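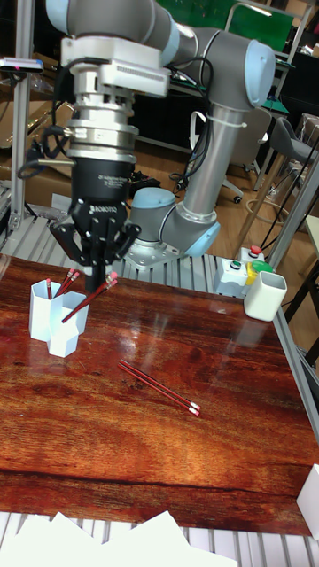
Keeping the Reading Room Open: A Conversation with the Director of the Favia Library

The Favia Library has served the Timorgate district for 31 years. In June its director met with the editors of this bulletin to discuss evening hours, the local history collection and the budget for the coming year.

Evening opening was the first subject raised. "We closed at five for a long time, and working families told us plainly that this did not suit them," the director said. The library now stays open until 8:30 p.m. during the school term. Over 1,000 residents signed up for a card in the first year of the new schedule.

The director spoke at length on the Laskowska papers, a gift of 233 letters and account books from a family of local grain merchants. Cataloging has moved slowly. "The handwriting is difficult, and much of the correspondence concerns freight charges. I would ask readers to be patient with us." Requests to consult the papers must be made in writing, and no more than three items may be issued at one time.

Asked whether the branch at Zedov would close, the director replied that no such decision had been made. "The roof needs work and the heating is old. Those are repairs, and we have asked the district for the money to do them."

The director also confirmed that fines on children's books will not return. Lost items will continue to be charged at replacement cost. Story hour will move to the upper floor when the school term begins.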